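Teaching by demonstration (robotics)

Teaching by demonstration, also showing or lead-through, is a way of giving a robot a task by having a person do it through the robot's own body. Two main forms. In hand guiding the teacher takes hold of the arm and moves it. In remote control the teacher wears gloves or holds a pair of handles, and the robot copies. Joint angles and camera views are saved together, one recording per attempt.

Hand guiding is older and cheap. Works well for single arms, badly for hands with many fingers – a person can't push ten fingers at once. Remote control is normal for two-armed machines.

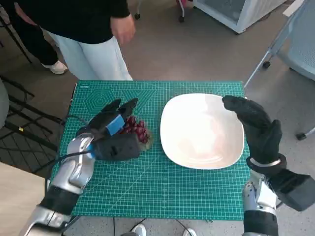
Soft goods are the usual hard case. Fruit, bread, folded cloth. Grip force has to be learnt from the teacher, who often cannot feel it, so many set-ups add a buzz or a tone at the fingertips. The Purkance handles do this, the earlier Bravlow ones did not.

Number of recordings varies. Mircea Văduva's notes for the Plosen course give 95 for a simple pick and place, and around 1000 where the object changes shape or postion between tries. Tincuța Ghiță argued for fewer, with more variety in each – her set of 790 mixed nine kinds of object.

Failed attempts: kept by some groups, thrown away by others. No agreement. Slow, hesitant teaching tends to give a slow, hesitant robot, and teachers are usualy given practice time before anything is saved.

See also: Remote handling; Aquino glove; Grip force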